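The robot will see your groceries now

I went to the Ledard open house on a Thursday because it was free and because the flyer promised "the future of work, with light refreshments." I have a weakness for both halves of that sentence. The refreshments were date squares. The future of work was a black arm on a white table, putting its hand in a paper bag.

I had expected more, I suppose. Anyone who has sat through a trade show knows how these things go: a car door is welded, a pancake is flipped, somebody's kid gets a high-five. Ledard had skipped all that. You came in past the coat rack, signed a sheet, and stood behind a line on the floor while a machine thought hard about a rope.

The placard called this "retrieval from deformable containers." At home we call it getting something out of the bag.

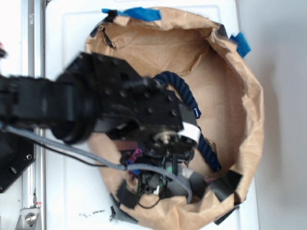 The arm on the move over the bag, with the rope waiting at right.

Consider the bag for a moment. I have owned thousands of them and never once taped the rim open on all sides before reaching in. Blue tape, black tape, more black tape. It was the best-prepared grocery bag in the province, and I came away with real respect for the people who had prepared it, which I doubt was the point of the evening.

The sheet we were handed said the arm had managed the job 87 times in its latest round of trials. It did not say out of how many. A man beside me asked, and was told that the denominator was "still being discussed." I have used the same line about my golf.

I don't want to be a crank about this. Paper folds wherever it likes. Rope is worse. My own hand does the job by feel while I am looking at something else and complaining about the price of butter, and I have no idea how. The arm has to be taught every bit of it. Ten minutes behind that line did more for my opinion of the human thumb than 11 years of physiotherapy.

What bothers me is the distance between the table and the talk. In the next room a fellow from Pakcombe, which put up some of the money, was showing slides of warehouses with no people in them. Slide after slide, all gleaming, and not a strip of tape in sight. He took questions for two minutes. I would have liked to see him give the talk at the table, with the wiring hanging out in plain view behind him, and let the crowd judge how soon the night shift at the depot should start worrying.

The engineers, to their credit, promised nothing. They talked about cables. One of them spent a good while telling me about creases, and I believed every word. If they hold another open house I'll go, and I'll bring my own bag, a bad one, the kind that has had a leaky milk carton in it. I'd also take another date square.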